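Okley Street workroom — gallery

These are from July, when we moved the folding and sorting work out of the hallway and into the back room. Duván Restrepo drew up the layout and did most of the lifting. The room is used for team shirts and the clothing swap, and between those it gets used for whatever needs a flat surface.

The shelves
The Marnberg units came from the old stockroom. Each shelf is rated for 100 pounds, so the boxed shirts went on the bottom and the paper goods on top. One unit still leans a little and has been screwed to the wall.

The bins
Pandik bins, 10 in all, labeled by size. Adult medium and large fill up first every time. Youth sizes share a bin until the fall order comes in.

The rail
Bought from Guzmán along with a box of hangers. It holds coats and anything that creases badly. T-shirts stay off it — they stretch at the neck if they hang too long.

The table

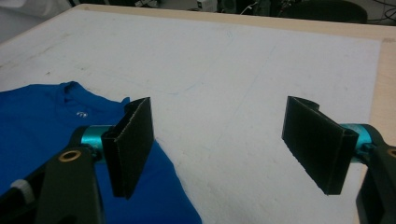
Folding is done at the white table, which we kept because it is wide enough to lay a shirt out with both sleeves open. The top has had years of use and there are thin bluish streaks across the middle that look like pen. Blue shirts like this one, with the small white logo on the chest, get folded logo side up so the design can be checked without opening the stack. We smooth the creases out toward the hem first, then bring the sides in.

The door
Open from 3 p.m. on swap days. Drop-offs go on the floor to the left — please tie the bags. Anything with a broken zipper goes in the repair box by the light switch.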